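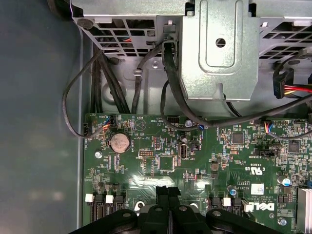

Small tokens from the Skaltberg mines
Members' news, September 2022

In the last months we received several letters with the same question: what are the thin brass pieces with a letter K and a number, and are they coins? They are pay tokens of the Kravets company, which worked the mines near Skaltberg. The company store took them in place of money, and outside the store they had no value. Collectors did not care much for them until the Timov group of pieces came to sale in February and one token with a square hole brought 800 dollars.

Our club catalog lists 13 types. Of these, 11 are known with both the plain and the reeded edge. The two others, the large piece for bread and the small one for lamp oil, are known only with the plain edge, so if you have one with a reeded edge, please write to us before you clean it or sell it. I repeat also my old request, do not clean them at all. The brass was poor and thin, and polish takes away the small letters under the number very quickly.

The number on the front is not a value. It is the number of the worker, and this is the reason why two tokens of the same type can look so different. The highest number recorded until now is a little under 2,000. The numbers were punched by hand, often crooked, and a double punch is not rare and should not cost extra.

There are also copies. They were made for the visitors of the museum shop in Porura, and they are honest souvenirs, but some of them lost their paper card and now travel with the real ones. The copy is thicker, the K has straight feet, and the edge has a line from the casting. On the real piece the feet of the K are curved a little to the left. A magnet does not help, both are brass.

The updated list with all the types is now on the members' page, and the paper version will go out together with the next issue. If you can send scans of both sides and the weight in grams, we will add your piece to the record.
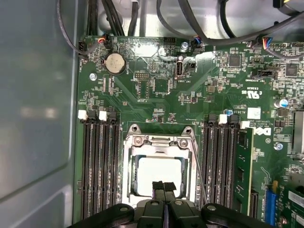

Processor and socket on a green motherboard.

Please send also the weight when the token is damaged or has a second hole. For the lamp oil piece we have only one good weight until now.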